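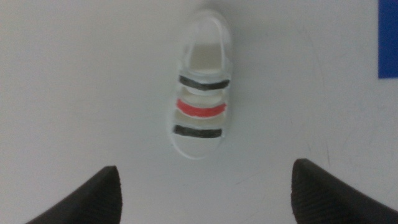
White sandal, straps coloured black and red.

May 6, 2018

Spent most of the day on the small parts for the shoe shop. The sandal is the first piece in the Nesurell set that I am prepared to leave alone. Everything else on the bench still needs work.

Notes while I remember them. The body stays white, no primer, no paint. I tried primer on an earlier sandal in April and it filled the gaps between the straps, so that the whole thing looked like a bar of soap. The moulding is good enough bare. The footbed is pale beige and I have not touched that either. Only the straps get colour, and the colour goes on with a pen. A brush carries too much and it runs down into the gap before I can get a tissue to it.

Order of work: black first, then red. I did it the other way round last time and dragged the black nib through the red. Hold the sandal by the heel loop in the cross-lock tweezers, start at the middle of the strap and pull outwards to each side. Do not go back over it for ten minutes at least. The second pass lifts the first if the ink is still soft.

The black is not as even as I would like. There is a slight grey sheen along it, and the line where it meets the white is a bit ragged. I could scrape it back with a scalpel and recut the edge. I looked at it through the magnifier for some time and decided against it, as the last edge I recut ended with a nick in the plastic that no pen would hide. From normal viewing distance it reads as a strap. The red has gone on streaky but strong, more coral than the cap of the pen suggests, and I have kept a thin white border on either side of it. The borders matter more than the colour does. Without them the straps and the footbed run together.

Majdi Daher rang in the afternoon about the shelving. He has cut the uprights from the Grakwood strip and says the slots are tight. I asked him to leave them tight and I will ease them with a file once the shelves are stained, as stain swells the ends. He wanted to know whether the shoes will be fixed down. They will not. Dima wants to be able to rearrange the window, and a glued shoe always leaves a mark on the shelf when it comes off. A speck of museum wax under the sole will do. I need to test whether the wax marks the white plastic. Left a dab on a spare sole overnight, under the lamp, result tomorrow.

The pens: the Clomia black is nearly finished. The nib has gone soft on one side, which may account for the ragged edge. I have 2 left in the drawer but they are the broad ones, no use for this. Ordered fine ones from Nassar, stock number 910, to come with Omar's order so that we share the postage. The red is fine for now. Store it flat. It was standing cap up in the jar and had to be scribbled on card for a good while before it ran properly.

Also tried a coat of matt varnish on scrap. It takes the shine off the plastic, and the shine is slight enough that I like it. It also pulled a little of the red into the white. No varnish, then. The straps will rub if they are handled, but it is a shop window and should not be handled. I will write that on the box lid.

Funmilayo Adeyemi has asked for a photograph for the club newsletter before the June meeting. I told her she could have the finished window and not single pieces, then gave in and said she could have the sandal. She asked what scale it was. I said it is the scale of the shelf. The loop at the heel is heavier than it would be on a real shoe of that shape, but thinner and it would snap the first time somebody picked it up with tweezers.

Bench wiped down. Scalpel blade changed. The light goes off the table by half past six and I can't judge the edges under the lamp, so no more colouring after that hour. Tomorrow: check the wax, file the uprights if Majdi brings them, look for the box of ankle boots, which I think went up to the loft with the Christmas things.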